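Flumora Stitched Playmat for Grimska and Other Two-Player Card Games

$21, tube included. 11 colors. Made and sold by me, Maribel Chávez, in Jedcombe.

I play a lot of Grimska, and I play it badly enough that I can't blame my equipment, but I still got fed up with mats. The cheap ones curl. The nice ones have a huge painting of somebody's favorite dragon right where I'm trying to keep track of my discard pile, and after a few months the edge starts to come away and you get that little flap at the corner that catches every card you slide past it. So I started making my own, first for me, then for the people I play against (who kept asking), and now I've got a proper run of 116 of them stacked up in the spare room and a page to sell them on!

The Flumora is a cloth-topped mat with a rubber back and a stitched border all the way round. It's the normal tournament size, so it'll sit next to your opponent's mat without either of you having to shuffle along. It weighs 488 grams rolled up in its tube, and I only know that because the post office made me weigh one. That's heavier than the thin mats you get thrown in with starter sets. I like the weight. It goes down flat and it stays put when somebody leans on the table to read one of your cards.

The cloth

I went through a silly number of cloth samples before settling on this one. What I wanted was something you can pick a single sleeved card up from with short fingernails – that was really the whole test. If the top is too hard and slick, you end up dragging the card to the edge of the table to get under it, and if it's too soft the cards sink in a bit and your tokens tip over. The Flumora has a close, slightly springy weave. Sleeved cards slide when you push them and stop when you stop pushing. Unsleeved cards slide a little less well, but you're probably not playing unsleeved on a mat, are you?

Matte sleeves are lovely on it. Glossy sleeves are fine. If you double sleeve, which I do for my Kao deck and nothing else, the extra thickness makes cards even easier to lift. Dice don't bounce much, so you can roll on the mat without sending your life counter flying (I've done it, in a game I was winning, and I'm still cross).

The border

The stitching is a plain overlock in a thread that matches the cloth. I keep it low on purpose. Some stitched mats have a border so chunky that cards ride up on it like a curb, and if you play with a wide back row that gets annoying fast. Mine stands up a tiny bit from the cloth. You can feel it with a finger, but a card will go over it without a fight.

Corners are rounded. I tried square ones on my first few and the stitching always bunched up at the point, so rounded it is. If you ever find a loose thread end, snip it close with small scissors and leave it alone, please don't pull it!

The zones

Now, this is the part I get the most messages about. You can have your Flumora plain or with Grimska zones, and both cost the same.

The zoned version has thin printed outlines for the front row, back row, deck, discard and exile pile. No words, no symbols. If you've played more than a handful of games you know what goes where, and if you haven't, the person across from you will be delighted to tell you. I drew the deck and discard boxes a bit bigger than a sleeved card, so the pile doesn't have to be perfectly straight to look tidy. The exile box sits above the discard, which is how it's laid out in the Grimska rulebook, but I know plenty of people keep it on the left. Lefties especially. If you'd like a mirrored layout, put "mirrored" in the order note. Same price, takes a few days longer.

The front row has five spaces and the back row has five. Kao players will be asking about the sixth space for the Ferry token, and yes, I thought about it. I tried one with a sixth outline off to the side and it just made the whole thing look cramped, and anybody not playing Kao wondered what on earth it was for. There's enough bare cloth to the right of the back row for the token, and that's where I put mine.

If you play more than one game, get the plain one. I know the zones look smart but they'll bug you the minute you sit down to something with a different layout.

Colors

Eleven choices, as I said at the top, and they are: slate, moss, brick, navy, plum, sand, teal, charcoal, mustard, rust and a pale gray I've been calling fog. Zones are printed in a lighter or darker shade of the same color, so they don't shout.

Slate and moss are the easiest on the eyes over a long day. I take slate to events. Mustard is much brighter in person than you'd think – I love it, my regular opponent says it's like playing on a school bus. Sand and fog show marks sooner than the rest, so if you eat chips between rounds you might want to look elsewhere. Charcoal shows lint. Navy and plum look nearly the same under bad lighting, and most game stores have bad lighting, so don't fret over choosing between those two.

I don't print custom art. I've been asked very nicely by lots of people and the answer is still no, sorry. I'd have to start checking whose art it is, and I'd rather be sewing.

What's in the tube

One mat, rolled with the cloth side out. One elastic strap. A small card with the washing instructions on it, which you'll lose, so they're here as well.

Rolling it cloth side out matters more than you'd think. Roll a mat the other way and the edges want to lift up toward you when you lay it down. Rolled cloth side out, they want to press down into the table. When yours first arrives, open it up and leave it flat overnight if you can stand to wait. If you can't, it'll relax while you play.

The tube is stiff cardboard with a push-on cap at each end. It'll fit in the side pocket of most backpacks, sticking out the top a bit. There's room inside for the mat and nothing else. People do try to get a deck in there. Please don't, you'll bend something you're fond of.

Washing

Hand wash in cool water with a drop of dish soap. Lay it in the bathtub, go over it with a soft sponge in small circles, rinse it until the water runs clear, then press the water out with a towel. Don't wring it. Dry it flat, out of the sun. No dryer, no iron, no bleach. I wash my own maybe twice a year, plus once in January when I've been inside all winter playing with a mug at my elbow.

For a small spill in the middle of a game, blot it with a napkin and carry on. Rubbing pushes it into the weave. Soda comes out with water. Coffee comes out if you get to it the same day. I have one mat with a ring of red marker on it and that's there forever.

Things it isn't great at

It's not waterproof, the rubber underneath is but the cloth will soak up a drink like any cloth. It's not a double-width mat and I've no plans to make one, they're a pain to cut on my table. It smells a bit of rubber for the first few days. Air it out by a window and that goes.

Also, if your table is rough wood with deep grooves, the rubber will follow the grooves a little. Doesn't bother the cards, but you may notice it if you write on top of the mat with a pen and pad.

Is it legal at tournaments?

Plain mats have been fine at every Grimska event I've been to, and so have the zoned ones, but the organizer gets the last word and I can't promise what yours will say. If they've got a sponsor's mat rule at the top tables you'll be asked to swap. That's happened to me once – I'd love to say it happens more often, but I'd have to win more.

Ordering and returns

Orders placed before noon normally go out the next working day, unless it's mirrored. You can add as many mats as you like to one order and I'll combine the postage. If you don't like it, send it back unused within 30 days and I'll refund the mat. If there's a fault in the stitching, tell me whenever you find it, even if it's ages later, and I'll mend it or send you another.

Local folks in Jedcombe can pick up from me on league night and skip the postage. Message first so I know to bring the right color!

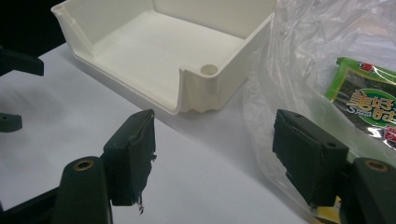
Once your mat's down, sort out a spot for the bits that go with it, the dice and tokens and damage counters, or they'll wander all over your back row. I used to leave mine in the clear plastic bag they came in, and anybody who has tried to fish one token out of a crinkly bag in the middle of a tense turn knows how that goes. A plain off-white plastic tray, rectangular and open on top, is much nicer. The flat floor is good for this, you can spread your tokens out in one layer and see what you've got, and a tall back wall gives you something to flick the dice against. I don't sell trays, so raid your kitchen. Set it beside the mat and keep the cloth for cards.

You might also like
Flumora spare strap, elastic
Flumora spare tube with two caps
Flumora plain mat, seconds (small stitching wobbles)
Grimska life pad, tear-off sheets
Token bundle for Kao decks

Questions? Use the contact form or find me at league night in Jedcombe. | Page updated 24 Aug 2025 | © Maribel Chávez | Back to top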